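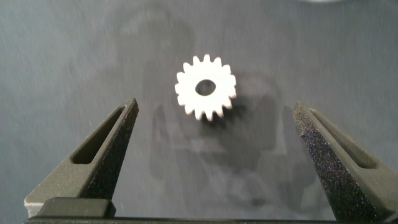 The Quiet Drive
Why small appliance makers keep going back to plastic gears

Most gears sold today never see oil. They sit inside paper feeders, blinds, coffee grinders and pet feeders, turning at low load for a few minutes a day. For that work, molded plastic has been the default for decades, and the engineering behind it is less settled than the price would suggest.

Acetal and nylon account for most of the parts. Acetal holds its size well and runs with low friction against steel. Nylon is tougher under shock but takes up water from the air, and a nylon gear swells as it does so. A pair that meshes freely in February can bind by midsummer if the center distance was set too tight.

Shafiq Khan designs drive trains at Kiltance, which supplies motor units for window blinds. His usual remedy is backlash. "People see play in a gear train and call it sloppy," he says. "In plastic, the play is where the swelling goes. Take it out and you have a brake."

Heat is the second problem. Steel carries heat away from the tooth. Plastic holds it at the surface, where the material softens and wear speeds up. Two gears of the same plastic make this worse, so designers tend to pair unlike materials. Kiltance runs acetal against nylon in its current unit, with a steel pinion on the motor shaft.

Testing takes longer than design. At Lalum, a contract lab, sample trains run for 3000 hours at rated load, with stops every 1000 hours to measure tooth thickness. The failures fall into two groups. Teeth wear thin and begin to skip, or they crack at the root, where bending stress is highest. A larger root radius helps with cracking and costs nothing once the mold is cut.

Molds are the real expense. Plastic shrinks as it cools, and it does not shrink evenly, so the cavity has to be cut oversize and then corrected. Trudico, a toolmaker, allows for two rounds of correction on a new gear and has gone to 7 on a glass-filled part. Glass fibers line up with the flow, and a gear filled from a single gate at one side can come out slightly oval. Three gates spaced around the hub reduce the error.

For runs under 2000 pieces, Khan has the blanks machined from bar stock and skips the mold.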